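4. Colocación de la bolsa y primer uso

Este apartado se aplica al cubo de pedal Clesell de sobremesa y de suelo. Antes de empezar, retire los adhesivos de transporte de la tapa y compruebe que el pedal baja y sube sin roces.

4.1 Colocar la bolsa

1. Apoye el cubo sobre una superficie plana y firme, con el pedal hacia usted.
2. Abra la tapa con el botón del borde delantero o pisando el pedal. En una mesa, presione el pedal con la mano.
3. Despliegue la bolsa e introdúzcala hasta que toque el fondo.
4. Doble el sobrante hacia fuera por encima del borde superior y déjelo caer por el exterior del cuerpo.
5. Pase la mano por el interior para sacar el aire que haya quedado debajo de la bolsa.
6. Cierre la tapa y ábrala otra vez. La bolsa no debe quedar pillada en la bisagra.

Nota: las bolsas Distov (referencia 586) tienen la medida adecuada. Con bolsas más largas el plástico cuelga por fuera y puede llegar hasta el pedal. En ese caso, recójalo antes de accionarlo. 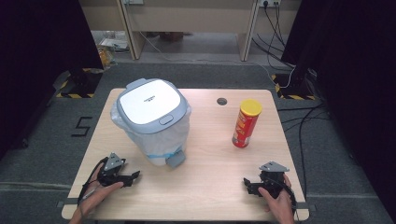
4.2 Qué se puede tirar

El cubo está pensado para residuos secos y ligeros: papel, envoltorios, envases de aperitivos vacíos. Los botes cilíndricos con tapa de plástico ocupan mucho sitio. Separe la tapa del bote y deposite cada parte en el contenedor que corresponda según las normas de su municipio.

Precaución: no introduzca colillas, ceniza, cristales rotos ni líquidos. No supere los 700 gramos de carga cuando el cubo esté encima de una mesa.

4.3 Cambiar la bolsa

1. Abra la tapa por completo.
2. Levante el sobrante doblado y júntelo en el centro.
3. Anude la bolsa y tire de ella hacia arriba, en vertical.
4. Limpie el borde con un paño húmedo y séquelo antes de poner la siguiente.

Precaución: no levante el cubo por la tapa. Sujételo siempre por el cuerpo, con las dos manos.

Si la tapa no cierra bien, revise primero los pliegues de la bolsa. Si el problema continúa, solicite el recambio 1286 (juego de bisagra) al servicio técnico Rankin, en Clostholm. Para el pedal, el recambio es el 1542.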